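Two Weeks with the Pallar Hand-Held Gripper
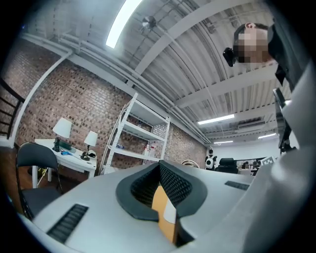
Issue 401, page 2

I'll admit I was fond of the Pallar before I had it out of the box, having lived with the older Seklow for so long that my wrist had opinions about it. So take my enthusiasm with a pinch of salt, but I do think this is the nicer tool to carry around a room all afternoon.

The body is light gray, with a padded V-shaped notch in the middle lined with black mesh, and slotted vents on both sides of it. I like the notch very much. Flat things tuck down into it, and I found I was lining up on objects by the V before I knew I was doing it (Remedios Calvo, who shared the testing with me, picked up the same habit by Tuesday).

The onboard camera sees very wide, and straight lines bend a good deal. Shelves lean, ceiling ridges curve, and the gripper body takes up the whole bottom of the view. If you're coming from the Omex camera you will want to recalibrate first - I didn't, and lost a morning. Bright ceiling lights gave me no real trouble.

My one grumble is the weight, roughly 400 grams more than the Seklow. Doughty arms won't mind. Mine did.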